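Fostari Two-Hand Gripper Kit: Review for Small Budgets

Posted January 2019 by the equipment desk at Clirkberg

We bought one Fostari kit in November, out of the bench equipment line of our budget. The list price was 2429 dollars for the pair, plus 420 for the spare parts box. We looked at a comparable pair from Stallton as well, which came in lower but had a 17 week lead time. Fostari quoted 27 days and kept to it.

What you get

Two hand-held grippers, two cables, a power supply and a bag of screws. There is no case. The manual is short and was clearly translated in a hurry, but the wiring page is correct. Plan on buying your own cable ties.

Price of ownership

The finger pads are what you will keep paying for. They are foam, glued on, and the edges fray. Our budget had nothing in it for pads the first time round and we had to move money from shipping. If you order a kit, order the spare parts box with it — the pads cost more when bought one set at a time. A reseller, Somboon, offered us a third-party pad that is harder and lasts longer. It also slipped on anything with a polished face, so we went back to the original.

The grippers themselves have held up. No screws have backed out and the jaws still close evenly. The cables are on the short side for a full-size table, and the connector sticks out far enough that I would want a right-angle version.

Handling

Each gripper sits in the palm and is light enough for a morning of work. The mounting plate on top is useful if you have something to mount, and a nuisance if you don't. Small soft items are the harder test. Stiff leather and cord are fine once you learn to come in from the side with the jaws well open.

Keychain and white stand, one gripper in each hand:
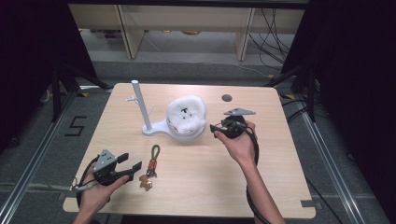
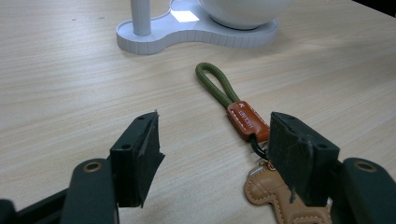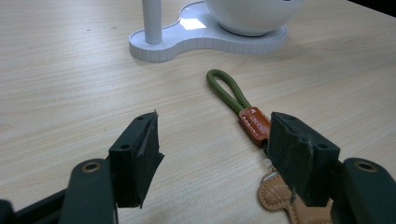 What to budget besides the kit

A solid table comes first. Ours is wood with a cable hole at the back, and I would pay for the hole again. Small props for the table cost very little, so buy more than you think you need and keep the receipts together. Set aside money for floor tape, curtains and stands if you want to close off the work area. We left the curtains out of the first request and had to file a second one.

Would we buy it again

Yes, with the spare parts box and longer cables on the same order. For a group that can wait, the Stallton pair is worth a quote. We have a second Fostari kit penciled in for next year, with a separate line for pads.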